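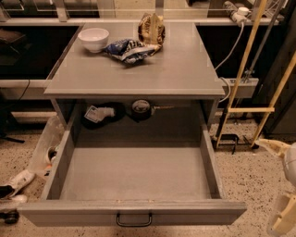 Veronika Szabó wrote:
Which planner version is this? On ours, the drawer step finishes well and then the planner still thinks the drawer is closed. The next pick on the cabinet top then fails with "approach blocked".

gosselin_fan replied:
Kudovix 4, with the default collision map. I have the same error. The drawer is fully open and the bowl and the two snack bags are on top, so the arm must come over the drawer front. The planner keeps the old cabinet model and refuses 20 approaches one after the other.

pelle147 replied:
You should update the joint state from the handle pose after the pull. Do not wait for the depth map. In my logs the map needs too long for flat gray surfaces.

Veronika Szabó wrote:
I do not agree with this. If the gripper slips from the handle, the handle pose is wrong and you write a wrong joint value with full confidence. We had this in May on the Bristcombe cabinets. I prefer a slow map to a false one.

pelle147 replied:
Then check the finger width before you write the value. It is one line.

gosselin_fan replied:
I tried both today. With the finger check the bowl is planned without problem. The bags are still bad, the segmentation joins the blue one and the gold one into a single object, and the grasp goes between them.

stalteck_user replied:
They touch, so clustering by distance cannot work. See ticket 1729, there is a patch which also uses color. It does not apply cleanly on version 4, you must edit the header by hand.

Veronika Szabó wrote:
Thank you, I will try the patch. About the handle pose I am still not convinced.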